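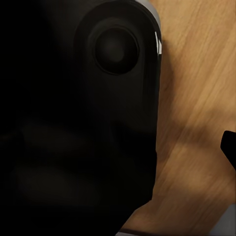 The Mustley site sits at the far end of the Fercombe estate, past the tyre depot, and visitors are asked to sign in at the side door. The open afternoon ran from one o'clock and was billed as a look at simulation work for arm-mounted grippers. Most of it was given over to a single fault, which the staff had decided to present in full.

The job under test is called Elel. An arm has to pick up thin rods from a wooden surface and put them down again elsewhere. All of it is done in a rendered model first, with the camera view coming from the arm itself, and the same control program is later run on the hardware. The group had 200 trial runs logged in the model before they moved across. On the hardware, the arm drove its fingers into the bench on the fourth run and tripped the motor protection.

Nii Opoku gave the first talk, mostly on the log. The stop itself worked as intended. The controller saw a rise in motor current, cut the drive and held the brakes. The damage came to one bent finger bracket and a dent in the bench, and the bracket was passed round. What concerned the group was that the downward move had been commanded in the first place. There was no encoder slip and no loose cable. The program believed the surface was lower than it was, by 5 mm, and acted accordingly.

We then went through to a second room, where the model was open on a workstation and could be stepped forwards and back. The control program estimates the height of the surface from the wrist view, using the grain of the wood and the shadow under the fingers. Where the light reflects strongly there is very little grain left to work with, and the estimate falls back on the shadow.
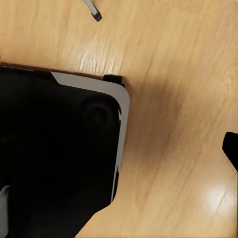

Wrist view in the model, with glare on the wood at the top and lower right.

In the model the fallback does no harm. Shadows there come from a fixed lamp whose position is known, and the height worked out from them is close enough. On the real bench there are ceiling panels as well as the lamp, and the shadow edge is softer and lies further out. The program reads a wider shadow as more clearance and carries on down. Opoku showed the two height estimates plotted on one sheet, from the grain and from the shadow. They agree until the arm passes over the reflection, then part company, and the program takes the wrong one.

There was also a limit that should have caught it. The arm has a floor height set in its configuration, below which it will not go whatever the camera says. This had been lowered during an earlier job with a recessed tray and was never put back. The change was recorded in the log book, with initials, but the start-up checklist did not ask anyone to compare the value with the bench in use. It does now. The sheet is taped inside the cabinet door and has a box for the measured figure and a box for the configured one.

Three changes have been made so far:

The floor height is measured with a gauge block before each session and typed in by one person while a second reads it back.

Descent speed in the last part of the move is held to 60 mm per second, and the current threshold is lower over that stretch.

If the two height estimates disagree by more than 4 mm, the arm stops and waits for an operator.

The last of these has a cost. With the lamp in its usual place the arm stops rather often, and during our visit the operator had to clear the hold several times in the space of a short demonstration. The group is looking at a matt finish for the bench and at a small distance sensor beside the fingers – the sensor is the more expensive route, and needs a new bracket in any case.

The model itself is being altered too. Lamp position and surface gloss are to be varied from run to run, so that a program which leans on one fixed shadow will fail early and on screen. We watched a few of the revised starts, paused with the fingers open and clear of the rods.

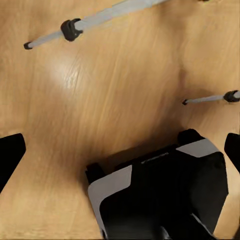 Aitana Cantero thought the lighting was being given too much of the blame. In her view a camera estimate should never have been allowed to set the depth of a move on its own, and the lowered floor height was the real failure, as it would have let through any other error of the same size. She asked why the value could be changed at all without a key. Opoku replied that it could be locked, and that the supplier of the controller, Abdelaziz, had been asked for the firmware option. No date had been given for it.

The remaining questions were about the brakes and the re-test interval, which is being shortened. Tea was served in the front office. The bus back from Fercombe leaves from the depot side of the road, and the stop is not marked.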